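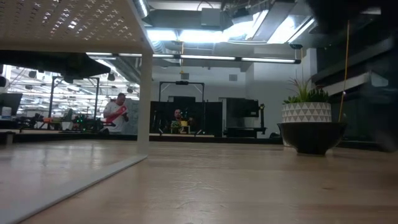 I help run a small model and sounding rocket club in Veltthorpe and we are trying to choose between a solid motor and a hybrid for our next vehicle, which we are calling Akanda. The airframe has an inside diameter of 120 mm and the target is a modest altitude with a student payload of 8 kg. We have flown commercial solids before and never had a serious problem with them. Several members want to move to a hybrid using nitrous oxide because they think it will be cheaper per flight and can be shut down if something goes wrong. The avionics plate is the one part we still need to settle before we order metal, and I had been thinking of something like the white shelf at the upper left, with rows of small cross-shaped holes right across it, so that we can move boards and batteries without drilling again each time the propulsion people change their minds. Would a punched plate like that hold up under launch loads with either kind of motor, and is there a good reason to pick one motor over the other for a first vehicle of this size?

Sandamali Selvanayagam

Mpho Motaung

Two separate things here, so I will take the motor first.

A hybrid is not cheaper until you have flown it many times. The fuel grain costs very little, but you need a flight tank, a fill line, a remote fill and dump valve, a vent, a proper igniter and a ground control box that works from a safe distance. Our group at Durkholm spent 481 hours on the ground equipment alone before the first static firing. With a commercial solid you buy the reload, follow the instructions and spend your time on the rest of the vehicle.

The shutdown point is true on paper. You can close the main valve and the burn will die down, provided you have a valve that closes. Many small hybrids use a burst disk or a burn-through fill line, and once those open there is no closing them. Ask your members which design they have in mind.

Nitrous also has its own hazards. Tank pressure changes a lot with temperature, so a fill on a cool morning and a fill on a hot afternoon give you different thrust. It can decompose violently if it is contaminated with oil or grease, so every fitting has to be cleaned for oxidizer service. Someone with experience needs to be in charge of that, and a range may ask to see your procedures well ahead of time. We sent ours to Gomton in June and they came back twice with changes.

For a first vehicle at this diameter I would fly a solid, get the recovery system right, and build a hybrid on a test stand in parallel. You can fly the hybrid later in the same airframe if you leave length for the tank. Work that length out now, because it moves your center of gravity and you may need larger fins.

On the plate – punched sheet is fine if it is supported on both long edges. Sheet that is only held at the ends will flex and the solder joints will pay for it. Keep the batteries low and strap them down in the direction of thrust as well as sideways. A solid usually gives you a harder kick at ignition, so size everything for that case and the hybrid will be covered for acceleration. Hybrids can run rough, though, so check for vibration too and use locking nuts.

Johannes Adams

Go solid. We tried a hybrid and it never left the pad, the fill line froze up and we scrubbed three times.

Siu-ming Hsieh

I agree with most of what Mpho wrote but would not use punched sheet at all in the flight article. Use it on the bench while the layout is changing, then cut a plain plate with only the holes you need. Small holes with sharp inside corners are where cracks start, and cross-shaped ones have plenty of those. Round holes are better if you must have a pattern.

Also check whether your payload mass includes the bay and its bulkheads. Ours did not, and we had to order a bigger motor.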